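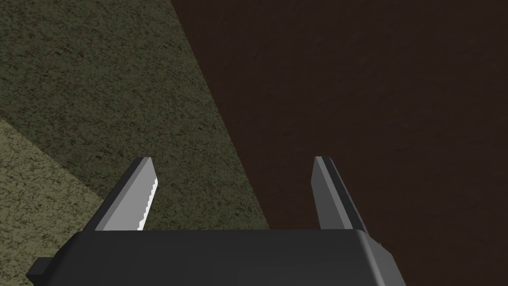

Fendthorpe Card Room Forum > Rules and Rulings > Misdeal or play on?

baizeandbutton
Posted in January
Looking for opinions on a ruling from our home cribbage night. We play five-card crib for small stakes, two tables, and the match in question was the last of the evening so people were tired.

Dealer gives out the hands. Pone picks up, looks, lays two away to the crib. Dealer does the same. Pone cuts, dealer turns up the starter. Pone leads a seven. At that point the dealer says he has four cards left in his hand and must have given himself six to start with. Pone has the correct three.

Pone wanted a misdeal and a fresh deal. Dealer was happy with that. A third player, not in the game, said you can't call a misdeal once a card has been led and that the dealer should lose his hand and peg nothing. We ended up redealing but it has been argued over ever since. What would you have done?

Tollgate_17
Redeal with a penalty. Where I play, if the dealer gives out the wrong number and it's found before the starter is turned, you redeal with no penalty. After the starter, the other side takes two points and has the choice of a new deal or drawing the extra card out of the offender's hand.

So pone could have pegged two, drawn one card face down from the dealer's hand, and carried on.

baizeandbutton
We don't have that written down anywhere. Our sheet only covers exposed cards. Does the drawn card get looked at?

Tollgate_17
By the player who draws it, yes. Then it goes back in the pack.

mrs_pegboard
I don't agree with drawing a card here. Dealer has already made his discards with six cards to choose from. That's a better crib and a better hand than he could have made from five, and taking one card at random doesn't undo it. It's also his crib. The only fair thing is to throw the whole deal in.

Two points for the penalty is fine by me, but no option to play on.

Tollgate_17
The option belongs to the player who wasn't at fault. If they think the crib is tainted they take the redeal. If they're holding a hand full of fives they'll want to keep it. Taking the option away punishes the wrong person.

mrs_pegboard
They can't judge it though. They don't know what went into the crib.

Tollgate_17
They know what they put in it, and what they're holding. Good enough for me.

ruffandready
I run the whist and crib evenings at Trasholm and this came up often enough that we put a line in the house rules. Ours reads:

"A player must count his cards before discarding. If a hand is found to be wrong before any discard, redeal. If found after any discard, the player holding the wrong number forfeits that hand and crib, and the opponent scores his own hand and pegging as normal."

It's harsh, but it stopped nearly all of it. People count now.

baizeandbutton
That's more or less what our third player was saying. I'm not keen on it for a friendly game. We had a beginner at the other table and she'd have been losing hands all night under that rule.

ruffandready
Beginners get a free one at ours. After that it applies to everyone.

Kiều
In the club I learned at, the dealer counts the cards out loud for the first few deals with a new player. Slow, but it works. We also made the pone count the remainder of the pack if there was any doubt. Five each leaves 42. If the pack has 41 before the cut then someone is long.

mrs_pegboard
Doesn't help once you've already turned the starter, but yes, it would catch it in time.

Kiều
It would show whose mistake it was as well. A couple of times we found the pack itself was short.

oldbreria
Used to play in the Breria league before it folded. First to 61, best of three, and 20 pence a point over the line on the side. The league rule was the same as Tollgate's: two points and the choice. I never once saw anybody pick the draw. They all redealt. So in practice mrs_pegboard gets her way.

Tollgate_17
I've taken the draw. Held three fives and a jack was the starter.

oldbreria
Fair enough, I would too.

ruffandready
Whichever you go with, write it on the sheet and read it out before the first deal. Most of the rows I've had to settle were over something neither side had heard of until it went against them.

baizeandbutton
I put it to the group last night. We're going with redeal before the starter, two points and a choice after it, and nothing at all if it's a player's first evening. The third player still says it should be loss of hand and wants it noted that he voted against.

One more while I'm here. If the dealer is long and pone is short by one, same rule?

Tollgate_17
Both hands wrong, throw it in. Two to pone if the starter's up.

mrs_pegboard
Agree with that one.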